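STATEMENT: Fesau Policy Group on the New Coalition's Climate and Procurement Program

Home RSS STATEMENT: Fesau Policy Group on the New Coalition's Climate and Procurement Program

KASURA (September) — The coalition that will run the Kasura regional council released its governing program on Wednesday. It promises cleaner air, lower energy bills and a public sector that leads by example. Fesau Policy Group has read all 300 pages of it. We welcome the parts that can be measured. There are fewer of those than the launch event suggested.

The following is a statement from Fesau Policy Group:

"Every incoming council in Kasura says it will put climate at the center of its work. The last two said it in nearly the same words. The outgoing one promised a yearly public report on emissions from council buildings and then published the report once. We would like to believe this coalition will do better, and we will believe it when we see a budget line.

"The program says the council will 'move toward' cleaner heating in public buildings. It does not say how many buildings, in what order, or by when. It says bus service will be 'strengthened' in the outer districts, where riders have already lost evening routes. Strengthened compared with what? If the answer is compared with this year, then a single restored bus would count.

"We are also doubtful about the Posano wind agreement, which the coalition lists as an achievement before taking office. The agreement is a letter of intent. It has no price in it and either side can walk away. Voters were told during the campaign that it would cut household bills. We have asked both coalition partners for the figures behind that claim and have received a copy of the campaign leaflet."

What the program says

Fesau's reading covered energy, transport and public purchasing. The main points are these.

Energy. The coalition keeps the current emissions target but drops the interim checkpoint. Without a checkpoint, the next council will be the first to find out whether this one was on track. Fesau opposed this change when it was floated in the spring and opposes it now.

Transport. Funding for the outer district routes is described as "protected." The program's own annex shows the amount held flat while fares and fuel costs go up. Riders should ask their council members which of those two pages is right.

Public purchasing. The program says the council will repair and reuse equipment before buying new, starting with office computers. This could save real money and keep usable machines out of the waste stream. The text leaves out who would do the work, who would pay for parts, and whether existing supply contracts even allow it. The Hoekstra contract, under which the council leases most of its desktop computers, requires machines to be returned to the supplier at the end of the term. Nothing in the program mentions it.
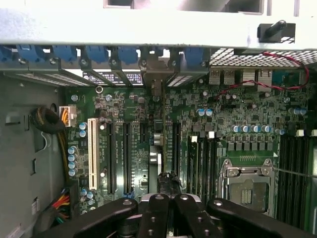 What Fesau is asking for

Fesau Policy Group calls on the coalition to do the following before its first budget vote:

Put the interim emissions checkpoint back, with a date and a named office responsible for it.

Publish the Posano letter in full, along with any estimate of its effect on household bills.

State the number of public buildings due for new heating in each of the next five years.

Explain how a repair-first policy can work under the Hoekstra contract, or say plainly that it must wait for the next one.

"None of this is hard," the statement continues. "A council that knows what it plans to do can write it down in a few pages. We have been told that details will come after the handover. We were told the same thing last time, and the details came as a press event with a ribbon. We will publish our own review of the first budget whether or not the council publishes the numbers."

About Fesau Policy Group

Fesau Policy Group is an independent research organization based in Kasura. It follows regional spending on energy, transport and public services. It does not endorse parties or candidates and takes no money from the council.

Media contact: Press Office, Fesau Policy Group, Kasura

Filed under: Statements, Regional Government, Energy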